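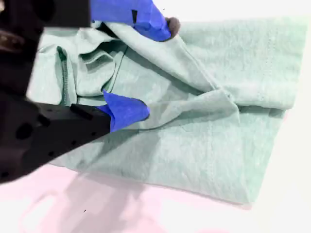

A good pinch on a mint-green tee, with the pad on a raised fold.

Re-taping and re-padding the fingers on a two-arm folding cell

If your folding cell has started dropping sleeves, have a look at the fingers before you go anywhere near the software. I lost most of a June to retuning the Boateng folding routine when all I needed was fresh tape and twenty minutes with a cuppa (I've forgiven myself, mostly!).

Power down both arms and let them settle on their rests. Peel the old tape from the tip back towards the housing and wipe off the gum with a barely damp cloth. Leave the pads until last, as they're fiddly little things. 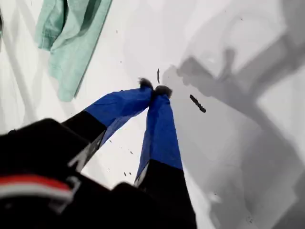 Check the tips next. Close the fingers slowly and get your eye down at table height. You want the pads to come together evenly, and if one sits proud, loosen its finger by 2 turns, nudge it and snug it back up. A pad that's gone ragged can be trimmed once, but after that I'd just replace it. We get ours from Gundell in bags of 80, so there's no need to be precious about them.

Wrap the new tape firmly, starting at the black section and working out. Wrinkles on the outside are only ugly, but wrinkles on the inside face will catch a knit every time.

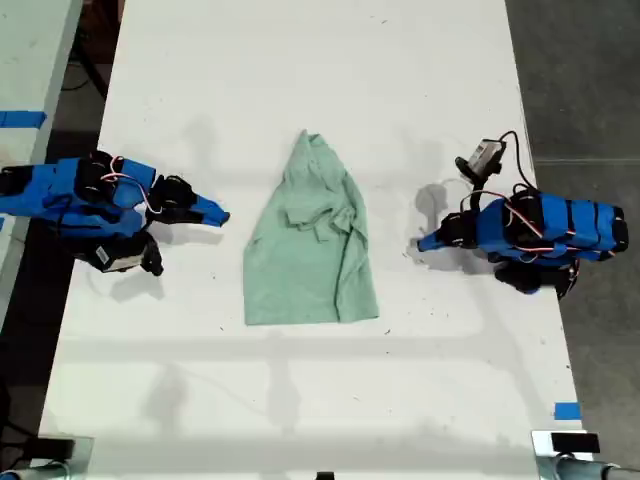 Both arms clear of the shirt, ready for a test grasp.

Now run your wires through your fingers, gently, and make sure nothing pulls tight over the motors when the wrist turns. Check the table clamps while you're down there. Ours at Galtport used to creep, and a table that has moved will make a perfectly good gripper look hopeless.

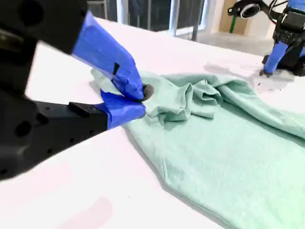
For the test itself, use an old T-shirt and bunch it up differently each go. I do 20 grasps per arm at low speed and allow 3 misses. Any more than that and I go back to the pads. Write the result in the Asell log along with the tape you used.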